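Limness valley hut walk, guided or alone?
Forum: Walking and Trekking > Trip planning

marten_k
Hello all. My wife and I want to walk the Limness valley in August, from the ferry landing up to the Tanner hut and then over to Corier. English is not my first language, so please excuse me if some words are wrong. We are both in our fifties and we walk often, but mostly day trips with a small bag. We have never slept in a hut with other people.

The company Prallex offers this route with a guide, luggage transport and all dinners. The price is 2700 for both of us, and the boat is included. If I book the huts by myself it will be much cheaper, but then we carry everything. Is the path difficult to find? And is the guide worth the money?

oldboots
Alone, no question. The path is marked the whole way with yellow paint. I did it two summers ago with a map I never took out of my pocket. For that kind of money you could go twice.

peregrina
I don't agree with oldboots. The path is easy to find in good weather. Between the Tanner hut and the pass you cross a wide stony area, and in cloud the yellow marks are hard to see. We went with Prallex and our guide was Lorenz Aigner. He grew up in the valley and he knew where the ibex come down in the evening. We would have walked past all of them.

oldboots
You can see ibex from the hut terrace with a beer in your hand.

peregrina
Maybe you were lucky. The evening we sat on the terrace we saw goats.

marten_k
Thank you both. I wrote to Prallex and they answered the same day. The group is small, and the luggage goes by mule track to the first hut and by road to Corier. What they did not explain is how much I must carry myself on the middle day, when no vehicle can reach us. Does somebody remember?
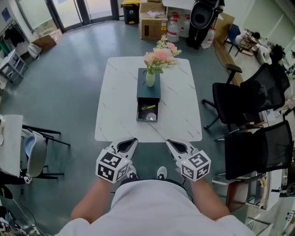 Also I have a question about the beds. The website says "shared room", and my wife sleeps badly if there is noise. Can we ask for a room for two, or is it one big room for everybody?

peregrina
On the middle day you carry what you need for one night: sleeping sheet, dry clothes, toothbrush, rain jacket, water and lunch. The hut gives you blankets and slippers. My pack was not heavy, but I took too many socks.

For the beds, the Tanner hut has one large room upstairs and 2 small rooms under the roof. The small rooms go very early in the year. Write directly to the hut, also if you book with the company. Bring ear plugs in any case. The wooden stairs are loud, and people get up at half past four for the pass.

sandhill_jo
I can add something from last season. The big room was full when we came, and we got mattresses in the dining room. It was fine, only you can't lie down until the last card players are finished. If your wife is a light sleeper, I would wait for a confirmed small room before you pay anybody.

About the guide, I am between the two opinions. You can pay for one guided day only. We did this for the pass and it cost 200 for our family. Ask at the boat office in Limness, they keep a list of the local guides.

oldboots
That I can accept. One guided day for the pass makes sense if the forecast is bad. The first day you really can't get lost, there is a river on your left until the hut.

peregrina
On your right, if you start from the ferry.

oldboots
Left. I have walked it three times.

sandhill_jo
It changes at the second bridge, so you are both correct for some hours.

marten_k
I did not know it was possible to book a guide for one day, this sounds very good for us. I will write to the hut about the small room first. If they say no, perhaps we sleep in Corier and do day walks from there. Is it a nice village to stay in?

sandhill_jo
Corier is pleasant but quiet. There is one bakery, one inn and a small shop that closes at noon. Bus 144 goes up to the lake in the morning and comes back at five. From the lake there is an easy walk through the larch forest, very good for birds. We saw nutcrackers and one black woodpecker. You should take cash for the bus, the driver did not take our card.

peregrina
And swim in the lake! It is cold, but in August you can stay in for some minutes. There is a flat meadow on the far side where you can dry in the sun and eat your lunch.

marten_k
The hut has answered. They have a small room free in the last week of August, and they keep it for us until I send the deposit. So we will go to the hut, take a guide for the pass, and stay two more nights in Corier for the lake. Does the ferry need a reservation for people without a car?

oldboots
No. Be there twenty minutes before and sit on the left side.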